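README - Ultau rework bench, cable handling notes and data card

Home | Documents | Bench notes | Change log | Contact

June
By Eyvindur Brøndum, Lemia

This folder belongs to the rework bench at the Hulemar workshop. It contains the recordings from the Ultau arm, the label files, and the notes the bench staff wrote during the first months. I wrote most of this text, and I have tried to keep it short. Please read the part "Work at the bench" also if you came only for the recordings.

## What is in the folder

- `episodes/` - 3000 recordings of cable handling, each with wrist camera video and gripper position
- `labels/` - one text file per recording, with the result and a comment if somebody wrote one
- `notes/` - the bench diary, scanned and typed
- `rota/` - the work plan before and after the arm came, without names

Zoëga is the name of the small program which reads the label files. It needs no installation, only a copy of the folder on a local disk. From a network disk it works but it is slow, and twice it stopped without an error message.

## The task

Boards come back from customers with their cables still on or packed beside them. Each cable bundle must be taken out of a steel tray, held near the board and laid so that a person can plug it in or test it. The arm does the picking and the holding. A person does the plugging, the testing and all soldering.

We chose the steel trays years before the arm, because they are easy to wipe clean. For the camera they are a difficult choice. The walls are like a mirror, and a cable can be seen two times, once in reality and once in the wall. In the early recordings the gripper sometimes closed on the reflection side, where there was only air. These recordings are kept and have the label `mirror`.
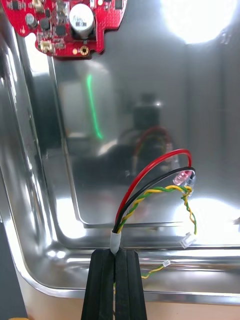 Bundles with several ends are still the hardest. The gripper takes the bundle at the sleeve, where the wires are bound together, and from there each wire goes its own way. Stiff wires make a large arc, thin twisted pairs turn down and can lie across the tray edge. If you train on this data, do not expect that the same grip gives the same shape of cable in the next attempt.

## Labels

- `ok` - the bundle was held and the person could take over
- `slip` - the fingers closed but the bundle moved or fell
- `mirror` - the gripper went to a reflection
- `caught` - a plug or a wire hung on the tray edge
- `stop` - a person pressed the stop button, for any reason

The label `stop` has no blame in it. We had a long talk about this, because in the first version there was a field for who pressed the button. The field was removed, and the old values were deleted from all files.

## Work at the bench

Before the arm, the bench had 8 people on a normal shift. The number is the same now, but the days look different. Holding a cable with one hand and a probe with the other was the part that most people disliked, and several had pain in the thumb after some years. This work is now much smaller.

Other things became worse. The arm is slow with difficult bundles, and the person beside it waits. Waiting is tiring in its own way - you cannot start something else, and you cannot rest properly. In the diary the word "waiting" comes back on many pages. We now let one person look after two trays, so there is a test to do while the arm is moving. It helps with simple bundles and not so much with the large ones.

The new employees are a question we have not solved. Earlier they learned the connectors by handling them all day. Now they see the cable already held in place, and they learn the plug types more slowly. For this reason the arm is switched off in the first two hours of the morning shift. Management wanted to shorten this time, the bench wanted to keep it, and for now it stays.

The speed of the arm is not used to measure the people. This is written in the agreement, in `notes/agreement.txt`, point 21.

## Known problems

- Strong lamp reflections on the steel make parts of the video white.
- In some recordings the clock of the camera is 2 seconds behind the gripper file. Zoëga corrects this if you start it with `--shift`.
- Comments are in several languages and are not translated.
- Night shift is missing, as the arm does not run at night.

## Use and contact

You may use the recordings for research and teaching. The files in `rota/` may be read but please do not copy them to other places, even without names. Corrections to labels are welcome; send them to me at Lemia with the recording number and the old and the new label.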